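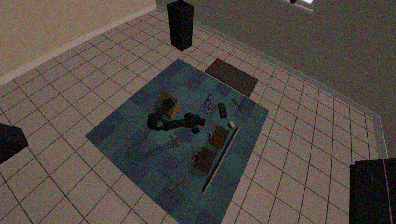
Speaker notes: What we saw at the Geladum open day
Sep 27, 2018
Slot length: 46 minutes including questions

Opening

Good afternoon. The talk covers the open day at Geladum in August, at the Hamthorpe site. Our group went because we are due to decide whether part of our own arm testing should be done in simulation. I will go through the morning demonstration, then the numbers, then the points I would want settled before we spend anything.

Ask questions as we go if a term is unclear. Keep questions on cost for the end.

What was on show

There were two halves. The first was the simulated room, run on a large screen. The second was the physical bench, in a separate building. Most of what I have to say is about the first.

The simulated room is a furnished interior. It has a tiled floor, a patterned rug, a window and dark furniture near the walls. The arm stands on a wooden base on the rug, and the objects it has to deal with lie on the rug around the gripper.

Leave the room on screen while saying this. Point at the gripper first, then the objects, then the rug.

Points to make about the set-up:

The light level is low. Geladum treats light as a setting, to be changed between runs. The arm throws a long shadow over part of the rug, and the camera model has to cope with it.

The rug is a poor background on purpose. It is made of blocks of teal, green, blue and purple. One of the objects, a flat grey-teal piece under the forearm, is close enough in colour to the rug that people at the back had trouble finding it. So did the detector in the early runs, we were told.

The objects are mixed. There are flat panels, open frames, a long bar and several small blocks. Open frames are the awkward ones. The rug shows through them, so a method that looks for a solid patch of one colour will fail.

Several pieces lie close together on the right-hand side of the rug. A gripper going in for one has to allow for its neighbours.

Pause here. Ask how many in the room have worked with a simulated arm before. If most have, skip the next section and go to the run itself.

How a run is built

The software is called Wirken. A run starts with a room file, an arm file and a list of objects. Wirken places the objects, lets them settle under gravity and stores the result. The arm is then given a target and a time limit.

Each start position is stored with its own number, so a failed run can be loaded again exactly as it was. On a physical bench this is close to impossible. We have tried it with tape marks and a printed grid, and the objects never go back to quite the same place.

The arm file holds the joint limits, link masses and motor limits. Geladum measured the masses on their own arm. They did not measure joint friction. The value in use is taken from the maker's data sheet, and they said so when asked.

The run itself

The presenter gave the arm one target at a time and let it work without help. The screen showed the planned path as a line, then the motion. Planning took longer than moving in most cases.

The session had 96 runs queued. We watched 7 of them at normal speed. The rest were done at high speed with the display off, and the results were read out after the break.

Of the runs we watched, the solid objects gave no trouble. The thin frames were worse. In one run the fingers closed on the rug beside the frame and the software marked a contact fault. The presenter reloaded the same start position and ran it again with a lower approach angle, and the lift was completed.

Do not oversell this. One repeat with one changed setting is a demonstration. I would not call it a test.

The numbers

Geladum's log for the room stood at 1293 runs on the day. They keep all of them, including the faults. I asked for the split between planning faults and grasp faults and was given it on paper. The table is in the handout, second sheet.

Main reading of the table: grasp faults are mostly on flat and thin items, planning faults are mostly on items near the base. The second group is a matter of reach and could be removed by moving the base. The first group is harder.

The physical bench

Short section. Two minutes at most.

The bench arm was running a program written by Sutter, who supply the gripper. It picked from a tray, on a plain grey mat, under even light. It was reliable. It was also a much easier job than the one on the screen, and the two should not be compared directly.

I asked whether the rug layout had been copied on the bench. It had not. It is planned, with no date given. In my view this is the main gap in the work.

Points to settle before we commit

Friction values. We need measured ones for our own arm.

Contact with soft surfaces. Wirken treats the rug as a hard, flat surface with a pattern on it. A real rug gives under the fingers and catches on them.

Camera noise. The rendered picture has some grain added. We do not know if it matches any real camera.

Licence terms. The evaluation copy can read stored runs but cannot export them. The full copy can do both.

Staff time. Geladum had one person on room files alone. We would need to find that time or buy the rooms ready made.

Close

I propose a small trial on one room, with our own arm file and our own friction values, and the same layout set out on our bench afterwards. The draft plan is the last sheet of the handout. Comments on it should reach me before the next project meeting.

Take questions. If asked about cost, give the licence figure from the handout and state that it excludes training.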